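Janmont Viral Posts: Frequently Asked Questions
2 min read

Janmont collects funny threads, screenshots and group chat stories from around the web. Most of what we run is sent in by readers.

How do I send something in?

Use the form on the Submit page. Paste the link to the original post if it is still up, and add screenshots if it isn't. The form takes up to 800 characters of background, and most stories need far less than that.

Can I send a text conversation?

Yes, if you were part of it or the person who was has agreed. Cover last names, phone numbers and profile pictures before you upload. We blur anything you miss — but please check first.
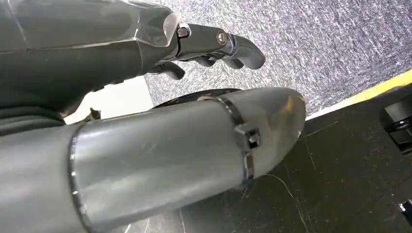
Do you ask before you embed a public post?

We message the person who wrote it and wait 2 days. If the account is small, we wait for a yes. Posts that already have over 2000 shares may be embedded without a reply, and we take them down if the author asks.

Why was my story turned down?

Usually we have run something close to it already. We also pass on threads that make fun of a private person by name, and on screenshots we can't trace to an account. Pet stories have the longest line. Anything sent in before February has now been read.

Can I get a post about me removed?

Write to the corrections address with the link. You don't have to give a reason. The page comes down first and we sort out the details later. Copies on other sites are out of our hands.

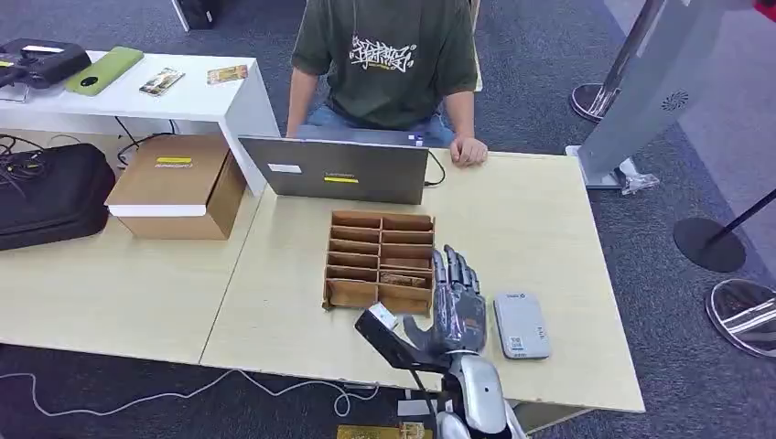

Losano wrote to ask whether a removed story still shows up in search, and said theirs did for a week after the page was gone. It can. Search engines keep the old headline until they visit the page again, and we can't speed that up.

Related
Mallet's Guide to Blurring Names in a Screenshot
Jastlow Roundup: Wrong Number Texts
How We Pick the Weekly Thread

Contact | Copyright Janmont | Back to top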